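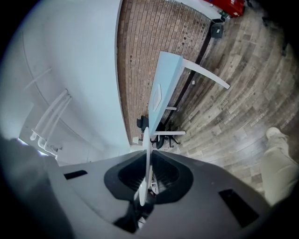

Trumwood Desk, white

Sold by Fustico. Delivered flat, with legs packed separately.

The Trumwood is a simple white desk for a study, a small office or a bedroom where somebody must also work. It is made to stand with its long side against a wall, and it looks good in front of brick as well as in front of plain paint. On a floor in grey and brown tones the white legs stay light, and the room does not feel full.

We have sold this desk since May of last year. In this time we changed two things. The feet can now be adjusted by 10 mm each, for old floors which are not level, and the screws are all of one size, so you need one key only. The key is in the bag with the screws.

Measures and weight

Height of the legs without feet: 71 cm
Depth of the top: 60 cm
Length of the top: 140 cm
Weight with packing: 31 kg
Load, spread evenly: 40 kg

Please do not sit on the desk, also not for a short moment. The load above is meant for a screen, books and a lamp.

Putting it together

Lay the top on a blanket with the good side down. Fix the legs by hand first and tighten the screws only when all the legs are in place. Two persons should turn the desk over — one person can do it, but the legs suffer when the whole weight comes on one side. If your wall has a baseboard, the desk will stand a little away from the wall by the thickness of the board. Most customers find this practical for cables. Who wants to close the gap can order the Pliter strip, which clips on the back edge without tools.

Care

Wipe with a soft cloth and a little warm water. Coffee and ink should be taken away the same day. Do not use scouring powder or the rough side of a sponge, it leaves dull places that cannot be polished out. Felt pads for the feet are included and we advise to use them on plank floors.

Price

Desk, complete: 300 euro
Desk without Pliter strip, collected from our store: 265 euro
Spare leg with screws: on request

The Ackah drawer unit fits under the desk on the left or on the right. It is sold separately and comes already built.

Delivery is to the front door of the house. If you live on an upper floor, please write this in the order, and we will tell you the price for carrying before we send anything.

Questions about the desk, also about older ones, are answered by Hermine Zürcher in our shop. She has the drawings of both versions, so please say if your feet can be turned or not.

Prices valid from 7/29/18.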